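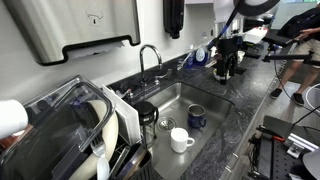

Minutes: Open day planning, Monday

Present: Niamh Mac Suibhne (chair), Beatriz Gouveia, Pádraig Hanrahan, Treasa Corrigan (minutes)
Excused: Caoimhe Brophy

1. Minutes of the last meeting
Accepted with one correction: the Solness group has 15 guests, and we had written 8.

2. Sink demonstration
Beatriz reported on the preparation of the kitchen demonstration. The objects for it are two mugs, one blue and one white, and the French press. Pádraig asked if the glass is a risk when visitors stand close. Beatriz prefers to keep the French press, as people know it from home. It was agreed that the robot takes the white mug first.

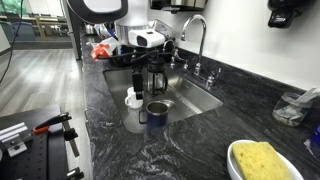
Niamh wishes that the talk before the demonstration is short, and that questions come after. Visitors will enter in groups of 8, and the operator does not answer questions during the work.

3. Registration
Until now 139 persons are registered. Kascombe has not yet confirmed. Treasa will write to them again.

4. Costs
The printing of the leaflets costs 541 euros. Approved.

5. Other matters
Pádraig asks for a second sign at the entrance. Caoimhe will be asked to order it.

Next meeting: Monday, same room.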